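Enside Player Guide
Section 4: Soundtracks, theme songs and lyrics

Use this section to add a series soundtrack to your Enside library, match each track to the episode it plays in, and show lyrics while you listen. You need a library with at least one series already in it. If you have not set one up, go back to Section 2.

4.1 Adding a soundtrack album

1. Open the Library tab and select the series.
2. Select Music, then Add Album.
3. Choose the folder that holds the audio files. Enside reads FLAC, MP3 and M4A. Other formats are skipped and listed in the import log.
4. Check the volume number. Enside takes it from the folder name, so a folder called "Nitano OST 2" is filed as Volume 2 of Nitano.
5. Select Import. An album can hold up to 200 tracks. Split anything larger into two folders.

Note: Opening and ending themes that come in a short TV cut and a full version are kept as separate tracks. Do not merge them. Episode matching works only with the TV cut.

4.2 Setting the album artwork

1. Open the album and select Artwork.
2. Select Use Embedded to keep the cover stored in the files, or Choose Picture to load your own.
3. Drag the crop box until the preview looks right. Covers are always square, and wide pictures lose both sides.
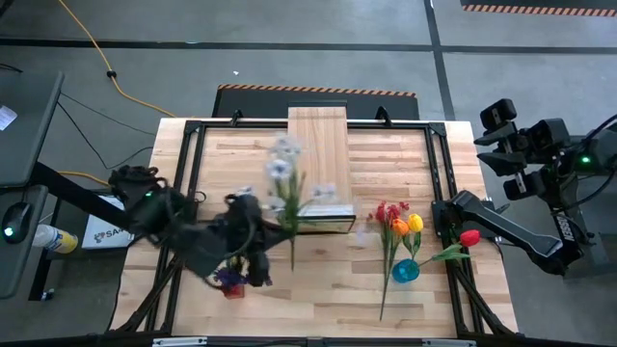
Pale flowers above a wooden table.

4. Select Save. The new cover appears on the album page at once and on linked devices after the next sync.

Caution: Choose Picture replaces the embedded cover in every file of the album. Keep a copy of the folder if you want the original back.

4.3 Matching tracks to episodes

Enside can find where a song plays and add a marker to the episode timeline. Instrumental cues shorter than 14 seconds are ignored.

1. Select the album, then Match to Episodes.
2. Tick the seasons to search. Leave specials and recaps unticked unless you need them — they reuse music from the main episodes and produce duplicate markers.
3. Select Start. You can keep using the player while the search runs.
4. Open Results and go through the entries marked Unsure. Play each one and select Keep or Remove.

If the search stops with error 413, the audio file is too large for the matching service. Convert it to MP3 and start again from step 1.

Note: Character themes often return with new vocals or at a different speed. Enside treats these as separate songs. To group them under one name, select them all and choose Link as Variations.

4.4 Showing lyrics

1. Put the lyrics file (.lrc) in the album folder with the same name as the track.
2. Play the track and select the Lyrics button.
3. If the words run early or late, use the plus and minus keys to shift them.
4. For songs in Japanese, open Lyrics Options and choose Original, Romanized or both. Translations need a second file ending in _en.

The lyrics sets for Pristus and Khoo were timed by Oisín Mac Carthaigh and can be installed from the Extras menu. Both were updated in August to follow the album versions, so remove any older files first.

5. To change what shows behind the words, select Background and choose a plain color or a picture. Dim the picture to 60 percent or lower if the text is hard to read. 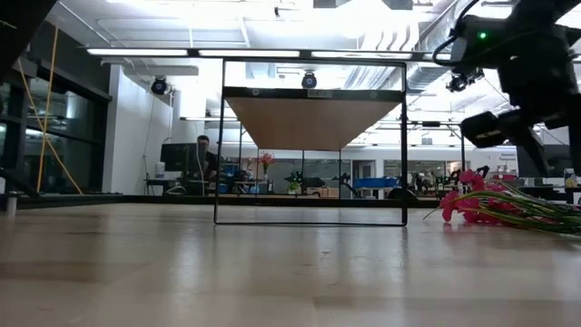
4.5 Removing a soundtrack

1. Select the album, then Remove from Library.
2. Choose whether to keep the episode markers. Markers that are kept turn gray and cannot be played.
3. Select Confirm. The audio files stay in their folder.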